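Light wood tabletop: oil, hardwax or leave it alone?
Home > Furniture and Finishes > Tables and Desks
Thread started in July, page 1 of 1

reet_sepp
Joined the board last year, mostly read. I have a question about a tabletop and I'd like opinions before I open a can of anything.

The table is a Greltier, secondhand, bought from a neighbor who was moving out of state. It is a pale top, somewhere between beige and honey, and the seller called it birch. I have no paperwork. The only marking is a sticker on the underside with the number 3969, and I can't find that number on any list.

It gets used for everything. We eat at it, I cut fabric on it, and my son does homework on it. The top still has a soft sheen to it. I want to keep it light. My last table went orange after I oiled it and I never liked it again.

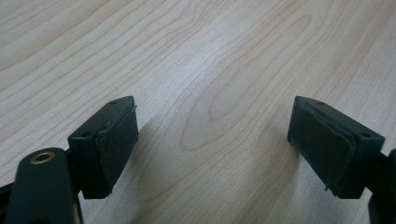
My plan was to clean it with mild soap, let it dry overnight, sand lightly by hand and put on 2 coats of a clear hardwax oil. I have half a can of Brolladeck left from a shelf. Is that a reasonable plan, or am I going to end up with another orange table?

naima_bouzid
Before you sand anything, find out if it's veneer. That big oval loop in the grain, with the lines nested inside each other, is what I usually see on sliced maple or birch veneer. You can get the same figure on a solid board, so it doesn't settle the question, but I would treat it as veneer until you know.

Look at the end of the table. On solid wood the lines on top carry over the edge and turn into end grain. On veneer they stop, and you find a strip of edging with its own pattern.

reet_sepp
The edges are rounded and I can't tell. There is a thin line running all the way along the short side, just under the top. Is that the edging?

naima_bouzid
Probably. If the line is the same height the whole way, I'd call it veneer on a core and put the sandpaper away.

LatifaE
I don't agree with putting the sandpaper away. I have refinished veneered tops for years with 320 grit, by hand, with a block, and I haven't gone through one yet. People go through veneer because they use a machine or because they chase a stain in one spot. A light scuff to help the new coat grip is fine.

I would worry more about what is already on it. A soft sheen says there's some kind of finish there now. If it's lacquer, hardwax oil won't soak in. It will sit on the surface and stay tacky, and you'll be wiping it off with a rag and swearing at it.

Test: put a drop of water on it somewhere out of the way and wait ten minutes. If it stays as a bead with no mark underneath, it's sealed. If the wood darkens, it's oiled or bare.

hala.k
Seconding the water test. Do it in two places. My Clanton desk was lacquered but the finish had worn through where my arms rest, so I got one answer in the corner and another at the front.

naima_bouzid
Latifa, you have done dozens of these. Reet has done one and it went orange. 320 is fine in your hands. I'd still rather she didn't start with it on the only table in the house.

LatifaE
Fair enough on experience. But she has a flat top and a free afternoon, and it's a scuff. I don't think we should scare people off a sanding block.

yfahmy
What was the oil that turned the last one orange? If it was plain linseed, that's your answer. Linseed yellows and keeps going. Most clear hardwax oils warm the color a little the first day and then mostly stay put. There are versions with a small amount of white pigment made for pale woods. Those hold the color best, but they can look chalky in open grain.

I don't know Brolladeck on light wood. I used it on walnut, where you wouldn't notice.

reet_sepp
It was boiled linseed. I didn't know that about it.

Water test is done. One drop near the corner and one near the middle on my side. The corner beaded up and wiped away clean. The middle one beaded too, but left a slightly darker ring that was gone after lunch.

hala.k
So it's sealed, and a bit thin where you sit. Same as my desk.

LatifaE
Agreed, that's lacquer or a water-based poly. In that case don't use the Brolladeck, or any oil. I take back the plan but not the sanding. If you want a fresh surface, clean it, scuff it, and put on a water-based clear coat in satin. Try it on the underside first if the underside is veneered the same way, so you can see the color.

naima_bouzid
Or do nothing. Going by the photo I don't see anything that needs fixing. The grain is clear and the sheen looks fine to me. One faint ring that disappears by itself is no reason to refinish a table. Wash it, dry it, use placemats at the spot where people sit, and come back when it gets worse.

LatifaE
If she waits until it gets worse then water gets under the finish and she has gray patches in the wood. Those don't come out of veneer. A maintenance coat now is less work than a repair later.

yfahmy
I'm with Naima for this year and Latifa for next year.

Whatever you decide, please skip the spray polish. My mother used Ruppert spray on a pale table for a long time and when I went to recoat it the finish pulled away into little craters. It took 3 rounds with mineral spirits before anything would stick. I don't blame the brand, any silicone polish will do it. Ask the neighbor what they cleaned it with.

reet_sepp
I messaged her. She says dish soap and a damp cloth, and once in a while window cleaner.

hala.k
Window cleaner with ammonia could be what thinned it. I'd stop that for sure.

For the fabric cutting, do you have a mat under it? A rotary blade will go through lacquer on the first pass and you won't see the line until coffee gets in it.

reet_sepp
I do use a mat, but it only covers half the table. I'll get a bigger one.

I think I'll leave the top alone for now. Soap, a soft cloth, placemats, no window cleaner. I'll try Latifa's satin coat on the underside so I know what color it gives, and if the ring starts to stay I'll do the whole top. The table cost me 100 dollars and I'd like to have it a long time.

LatifaE
That works. Write down the product you test and stick it next to that number on the bottom. You will not remember it in two years.

naima_bouzid
Good. And if you do end up coating it, go with the grain the whole length, in long strokes. The lines on yours run at a slant in the photo, so go by the table itself and not by the picture.

otto_bench
Does the water test work on a painted top? I have a kitchen table with white paint on the base and I'm not sure what's on the top.

hala.k
Painted is a different problem. Start a new thread with a photo and say what kind of paint you think it is.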